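Come and help us write the bin-picking rules (paid, part-time)

Hello! I'm Kenna Semple and I look after working practice at Welis, where we get robot arms to pick mixed objects out of bins. I'm looking for six people to join us from January and help turn our scruffy pile of house rules into a proper code of practice, one that a new starter could read over a cup of tea and then follow.

You don't need to have programmed a robot. I'd love to hear from people who've worked in warehouses, labs, kitchens, school workshops, anywhere with rules on the wall that everyone quietly ignored (you'll know why they did, and I want to know too!).

You'd come in for two mornings a month, watch picking sessions from outside the marked area, and go through our draft with me and Murdo Ritchie. He wrote most of the current version and is braced for criticism.

Things we keep arguing over: who may reach into a bin and when, how cables and hoses should be tied back, what gets clamped down before a run, and which objects are too awkward or fragile to go in at all. My own view is that our clamping rule is far too vague. Murdo disagrees.
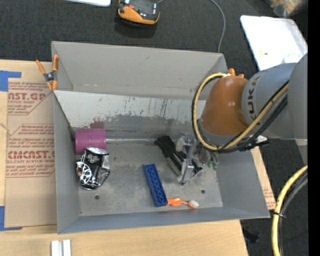

5 min read

A mixed bin on a table, with a KUKA arm reaching in and a clamp on the rim, is the sort of set-up you'd be watching.

We pay £100 a morning plus travel, and lunch is on us. Sessions start at 10am and there's step-free access throughout.

To apply, send a few lines to Elspeth Baxter in our office with "Rennie" in the subject line (it's our name for the project). Tell her about a rule at work you'd have rewritten. No CV please!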